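Home | Minutes | House Rules | Calendar | Contact

Buvivura House — Minutes of the Residents' Meeting
Oct 8, 2023
Posted by the minutes secretary

I took the notes again, so blame me for the spelling. We met in the front lounge, started late on account of the soup, and went straight to the guest room and its laundry corner, which ate up most of the evening!

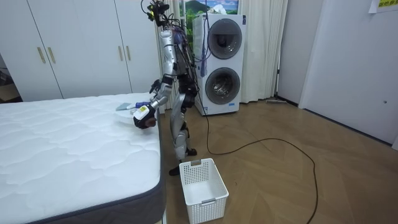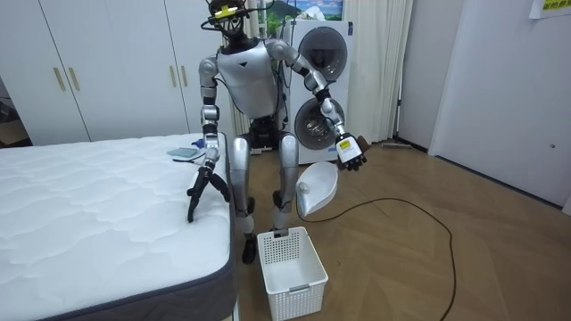 1. The guest room mattress. Everybody likes the quilted top and everybody agrees it needs a proper protector before the next visitor sleeps on it. I had two quotes with me. Porton wants 200 for a washable cover plus two sheet sets, and Umivik was cheaper but only had the one size left, which would be a squeeze (I measured twice). Agreed: go with Porton. I'll order it this week.

2. Stripping the bed. Long talk, longer than it needed to be. The rule from July stays — whoever hosts the guest strips the bed the same morning and leaves the mattress bare to air until evening. Someone asked if wiping it down counts as airing. It doesn't, but please do both, with a soft cloth and not the green scrubby ones from the kitchen.

3. The washer-dryer. The service visit from Đorđević is booked and paid for, 70 out of the house fund. They asked us to keep the floor clear so they can get at the front. We also had the old argument about overnight drying, and the people who sleep on the other side of that wall won it. Last load in by nine, please.

4. Baskets. The white plastic one with the holes in the sides belongs in the guest room and is for guest bedding only. It keeps wandering upstairs and coming back full of socks! I offered to write GUEST on the handle in marker and was told that would look awful, so we're trying a ribbon.

5. The wood floor. I love the herringbone and I don't want to see it ruined, so no wet baskets set down on it, not even for a minute. We looked at having it re-oiled and the quote came in at 2609, or 2889 with the hallway included. Big gulp all round. Put off until we know what the roof will cost.

6. Any other business. The shelf for detergent is still not up — I have the brackets, I don't have the right screws. The spare key goes back on its hook. Soup recipe to be passed round by whoever made it, because three of us asked.

Next meeting same place, and I'm bringing bread.

Recent posts
Roof quotes so far
Guest room booking sheet
Minutes, July meeting
Kitchen shelf swap
Where the recycling goes now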